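Suturing-practice list archive
Subject: Re: Knot slippage on tissue blocks, and tail length

Sylvie Desjardins wrote:

> We have been running the interrupted suture exercise at Dundport since
> March and a good share of the first throws open up before the second is
> laid. Thread is the braided Plima. The tissue blocks are the same batch
> as before. Is this a tail length problem or are people simply letting go
> too early? Also, does anyone have a rule for how deep the bite should be
> near the end of an incision? The El Fassi handout gives one figure for
> the whole wound and I don't think that can be right.
>
> Sylvie

Sylvie,

Both, in my experience, but tail length first. If the tail is long, the jaws have to travel a long way to clear the loop, and the tension on the standing end changes during the travel. With a braided thread the first throw holds by friction alone, so any change in tension shows up as a gap. I would shorten the tail before changing anything else.

The other thing to check is how near the tips are to each other when the loop is made. Trainees tend to work wide because they can see more. A wide loop has slack in it and the slack ends up in the throw. We ask for the loop to be made with the tips almost touching, and for the wrists to do the turning. 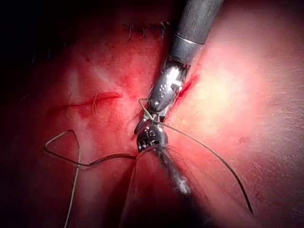 Short loop between the two sets of jaws, instruments close together.

Four lengths of thread in view at once is also where people lose track of which end they hold. Cut the finished tails before starting the next stitch. We lay 5 stitches per block and the error rate on the last two dropped once we insisted on cutting as we went.

On bite depth, I agree that one figure will not do. The end of an incision gapes less than the middle, and a full bite there puckers the surface. I take a shallower bite at the last stitch and keep the spacing the same. 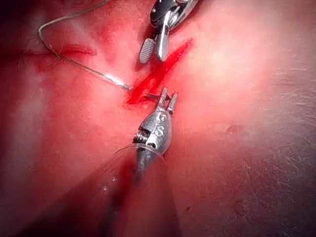
Edge handling is the part the El Fassi handout skips. Hold the cut edge once, at the point where the needle will come through, and let go as soon as the needle is out. Fine pointed tips, slightly parted and set against the edge at the lower end of the slit, are enough to steady it. A broad jaw with a cross-hatched face is for gripping the needle and will bruise a soft block if it is closed on the edge. If your trainees are using whichever jaw happens to be nearer, look for flattened patches beside the stitch line. I log these under code 481 in the Isus sheet, separately from tears.

For the throws themselves, our order is as follows.

1. Pull the thread through until a short tail remains. Stop and check it before picking anything up.

2. Wrap the standing end round the open jaws, take the tail, and draw the ends apart level with the surface. Lifting at this stage is the commonest cause of the opening you describe.

3. Lay the second throw in the opposite direction. Keep hold of the thread close to the knot while the next loop goes on.
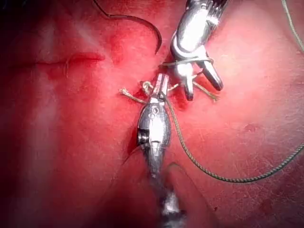 4. Tighten until the knot sits against the surface, then stop. Further pulling sinks the thread into the block and spoils the spacing of the next stitch.

We score after step 4 with a blunt probe under the knot. If the probe lifts the thread clear of the surface, the stitch is marked loose, whatever the knot looks like from above. I have records for 1000 stitches scored this way and can send the sheet off-list. The columns for tail length are only filled in for the later blocks.

One question back. Are you wetting the thread before use? Ours runs more smoothly when damp but the first throw is less secure, and I have not separated that from the tail length effect yet.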